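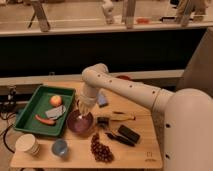

Fig. 1. Purple bowl, glossy interior, on a light wooden tabletop.

Home | Unit Outline | Week 4 | Readings | Help

Print this page | E-mail this page

Jillwood Adult Learning
Ceramics 14: Glaze and Colour

Week 4 notes: Why your glaze came out like that

Gloss is what happens when a glaze melts properly and stays glassy as it cools. Matte is what happens when it grows crystals, or when you underfired it and would like us to think it grew crystals. The kiln log will settle the argument.

Purple is the colour most students ask for and fewest get. Cobalt alone gives blue. Cobalt in a glaze high in magnesia can drift towards violet, and manganese will push it to plum, then to brown, then to the seconds shelf. Mix manganese only under the hood, with your respirator on your face. Foreheads do not inhale. 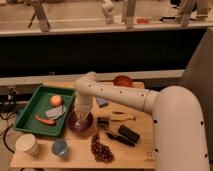
Judging colour is harder than mixing it. A glaze has no single colour, only a colour in a given light, beside given neighbours. Maroon-purple next to a green tray, as in Fig. 2, will look redder than the same maroon-purple next to a brick. Photograph your test tiles on grey card, please, and leave your phone's "vivid" setting for holidays.

For next week: bring 24 bisqued tiles, labelled underneath in oxide. Pencil burns off, as 28 anonymous tiles from October can testify. Read Vrabec, chapter 2.

Print this page | E-mail this page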